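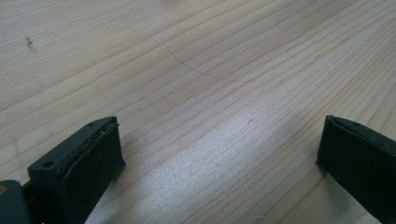 ## Progress report, April: tables for the Grendard hall

**To:** Khanyisile Motaung
**From:** Ruaridh Morrison

Work on the tabletops is on schedule. Of the 216 tops in the order, 16 are still waiting for a final sanding, and Ntombi Msimang expects to have them done before the next delivery goes out. We kept to the light wood agreed with you in the first round. The grain runs lengthwise on every top, as the hall asked.

The frames come from Zurkus. One batch arrived with the wrong brackets and went back. The replacements fit, and Thabiso Hlongwane has checked them against the drawing — no change to the price.

## Use and wear

Each table is meant for small daily jobs. The rounded corners stay. Themba Sibiya asked for the cable hole to stay near a corner, and we have left it there.
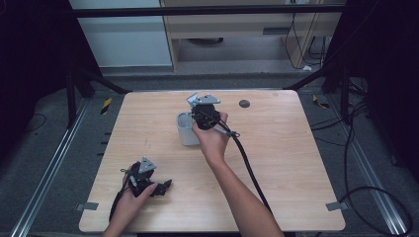
The finish is the one open question. Jamley quoted for a matte oil and for a harder lacquer. The oil is easier to repair, but it needs a fresh coat each year. We would like your decision before we order.

## Spending

We have spent 607 of the 1,000 set aside for fittings and finish. The rest covers either option. Delivery costs are in the main budget and have not changed.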